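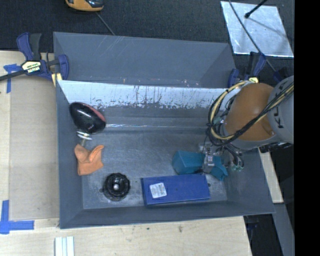

Flurkero swap shop is back on!

2018-02-13

I've been itching to share this one. The swap shop on Nzioka Road opens its doors again next week after a long winter break, and I for one have a cupboard full of stuff ready to go (two fondue sets, don't ask). Same rules as before: bring up to seven things, take home up to seven things, no money changes hands.

The big change is the room. We've moved upstairs at the old Favia bakery, so there's space for 170 of us, and there's a lift too, hooray! Doors open at ten and the kettle goes on well before that.

Please no mattresses or car seats this time. Books are fine, but the shelves were groaning last February, so maybe keep it to a handful. I'm after a decent cake tin if anyone's got one going spare.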